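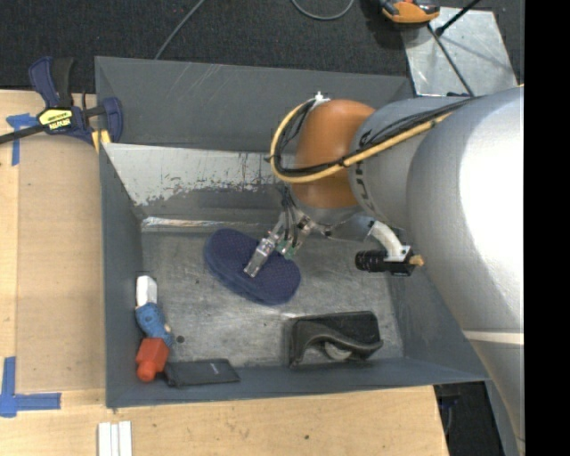
When does the new Flamard album come out, and who is releasing it?

The band's third full-length, "Ginting," arrives in August on Tostham Records, on vinyl, CD and all digital services.

FOR IMMEDIATE RELEASE

Doom and sludge metal four-piece Flamard have signed with Tostham Records and will release their third album, "Ginting," in August. It is the band's first new music since the "Low Bridge" EP and their first album with a second guitarist in the lineup.

"Ginting" has eight songs and runs 47 minutes. The band recorded it over 15 days at Pletex, the studio where they also made their debut. Drums, bass and both rhythm guitars were played live in one room. Vocals and a small amount of lap steel were added in the final week. The album was mixed at the same studio and mastered for vinyl and digital separately.

The first single, "Slow Ferry," is out this Thursday at noon Eastern. A second song, "Tenant of the Hill," will follow before the album. The closing track, "Ginting," is the longest piece the band has put on record at just over 11 minutes, and has been part of their live set in one form or another since the last tour.

"We had these songs for a long time before we had anywhere to put them," the band said in a joint statement. "Two of them were nearly on the last record. They were too fast then. We slowed them down, tuned lower, and they made more sense. Tostham heard the rough mixes and asked us not to change much, so we didn't."

Flamard formed as a trio and played their first shows in basements and VFW halls before releasing "Salt Ledger" on their own. The album sold out of its first pressing by mail order. Their second, "The Long Acre," brought them to a wider audience and was followed by 104 shows in two years, most of them as a support act. The band took a break from the road after that run to write.

The vinyl edition comes in two versions. The standard pressing is on black. A limited pressing of 470 copies is on smoke gray vinyl with a 16-page booklet of lyrics and drawings, and will be sold only through the label's store and at shows. Preorders for all formats open Thursday along with the single. Orders of the limited pressing are held to two per customer — any left over will go on the merch table for the fall tour.

Flamard will play a release show in August, performing "Ginting" from start to finish, and will head out on a headlining tour of the East Coast and Midwest in the fall. Dates, venues and support acts will be posted on the band's site once all rooms are confirmed. Most shows will be all ages.

"Ginting" track listing:

1. Bell Weight
2. Slow Ferry
3. Nine Rooms
4. Tenant of the Hill
5. Interval
6. Clay Eater
7. Down to the Weir
8. Ginting

Advance streams, cover art and band photos are available to press and radio on request. Interview requests for the weeks before release should be sent to the Tostham Records press office. Please include the name of your outlet and your deadline.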